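Progress report, Zonska shelf and tote handling, Phase 2
To: Sulemana program office
From: Renato Fuentealba, Dranska
21 March 2024

Short one this time, most of the month went into the grip fault. Money and staffing unchanged, see last report.

Status

Pick side is OK. Place side is not. We are behind on the 1,000 cycle endurance run and I'd rather say so now than in the final report. Stopped the run after the fifth fault, restarted twice, stopped again. It stays stopped until the fix below is signed off.

What went wrong

Left gripper keeps closing after it should have quit. Force limit is set in the controller, the controller reports the limit as reached, the fingers carry on anyway for a bit. On a hard object you'd hear it. On plush you don't, the toy just squashes and the log looks clean. That's why it took us so long to see. Worst with soft goods in the fabric basket, where a finger can be against the basket wall and the load reading gets split between wall and toy.

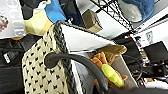
Esi Kwofie's comment on the draft was that a wall contact should never have been counted as a grasp in the first place, and that she wants that treated as a safety item and not a tuning item. She also asked what happens if it's a hand between finger and rim.

Fair. Agreed, and it's been moved to the safety list. Answer to the second part: at current settings it would pinch, and the stop would come late. No one has been hurt. Until the fix is in, nobody reaches into the basket with the arm powered, full stop, and the e-stop holder stands within arms length.

Cause, as far as we know

Two things stacked up. The Zindanance driver update changed how often force readings get sent, and our filter was still averaging over the old window. So the limit check was working on stale numbers, lag of about 200 milliseconds. Second, the motion queue doesn't flush on a limit event, it finishes the close command it already has. Either one alone we would probably of caught in bench tests. Bench tests used foam blocks on a flat table, no walls, so no.

Done so far
Driver rolled back on both arms
Filter window shortened, tested on bench only
Queue flush written, not merged
Old logs being rechecked for late closes, slow going

Test area

Same room, same shelves, same floor. Soft items are still the test set. Floor pick from the tray is not affected by the wall contact problem in the same way but we've paused that too, same gripper.

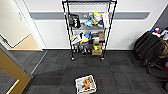

Plan is to bring floor pick back first, low speed, one arm. Then basket, with a padded dummy finger standing in for a hand at the rim. Esi wants to watch that one and I'd like her to. If the dummy comes out under the limit every time we restart the endurance count from zero, the earlier cycles don't get carried over.

Schedule

Endurance run slips into next quarter. The shelf restock demo can stil go ahead on the old date if you're happy with one arm and no basket. Need a yes or no from Sulemana on that before the end of March.

Needed from you

OK to spend from contingency on a seperate force sensor for each finger. Quote attached. Would take the wall/toy question out of software mostly.

Revised risk sheet follows once Esi has been through it.

R.F.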